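Packaging and Materials, Handout 4: Corrugated Board
Instructor: Rosângela Leite

Corrugated board is made of flat liners glued to a wavy inner sheet called the medium. The waves are flutes. Most of the stiffness comes from them.

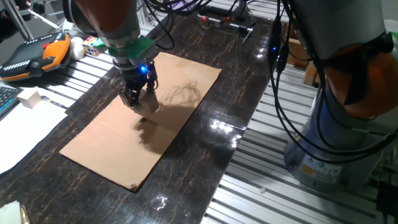 Reading time: 4 minutes

Board bends more easily along the flutes than across them. Before folding, a crease is pressed in so that the liner doesn't crack. Old crease lines stay weak, and worn edges lose strength first.

Stacking strength depends on the edges of the board and on how dry it is. Store sheets flat, off the floor.
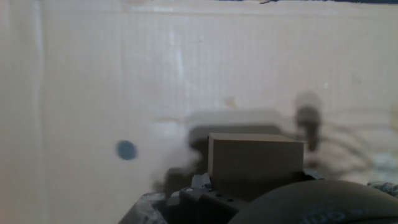 Tan block in front of a pale panel with a vertical seam or fold line.

For next class, read the Coutinho notes on flute sizes and finish problem 23. Show your units. Lab reports are due 29th March, to Gerardo Agbayani. Bring your own ruler to the lab.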